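Travo gripper recall and the October data: your questions
Last updated August 2021

What went wrong with the Travo hand grippers?
The short version is that some of them don't let go. The fingers close on cloth, the trigger comes back, and the grip stays on. Solell calls this "delayed release". We'd call it stuck. Out of 72 reports we've read, 11 involved a garment being torn and 5 involved a pinched hand.

Does it only happen with clothing?
So far every report we trust is from cloth work. Thin knits are the worst, going by what people send us. Solell says the fault is "not specific to material", but we haven't seen the test that shows it. 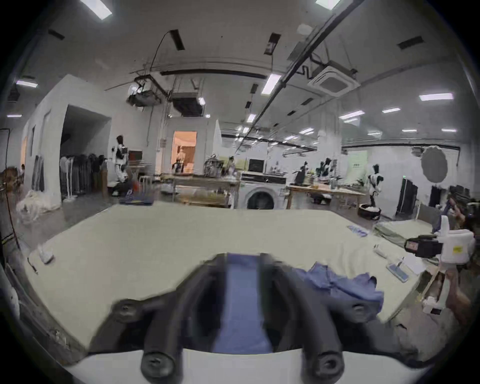

Kakakhel Robotics users tell it differently. One wrote to us that their grippers jammed on towels, on socks and on nothing at all, and that the maker's advice each time was to clean the fingers. They cleaned them. The fault came back the same afternoon.

Is it the spring or the software?
Solell blames a batch of return springs. Maybe so. A weak spring doesn't explain why the log says "open" when the fingers are shut, and we've asked for an answer on that twice.

What should I do if a gripper sticks while I'm holding it?
Stop pulling. Put the tool down on the table, cut the power and wait for the fingers to relax before you free the cloth. Keep your other hand clear of the tips. If two people are working on one garment, both should let go of their triggers before anyone reaches in.

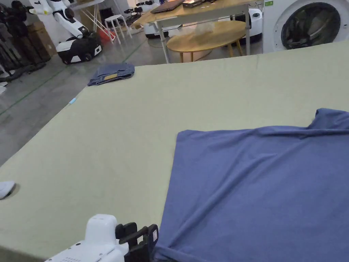
Don't restart straight away, either. The 48-hour rest period in the service notice sounds like overkill, and we doubt it fixes anything, but skipping it gives Solell a reason to knock back your claim.

Can I trust folding data recorded before the fix?
We wouldn't. If the release signal was wrong, a robot trained on it may learn to let go late. Avar says its filter catches the bad recordings. It hasn't published the filter, so treat that as a promise. Anything you recorded last October is worth checking by eye - dull work, but cheaper than retraining.

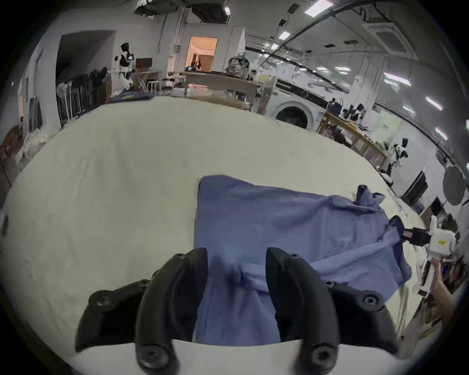

RETURNS AND REPLACEMENTS

Will I get a new gripper or a repaired one?
Repaired, unless you argue. Ask for the spring and the control board to be replaced together, and get it in writing.

Who pays for shipping?
Solell, according to the notice. Keep your receipts anyway.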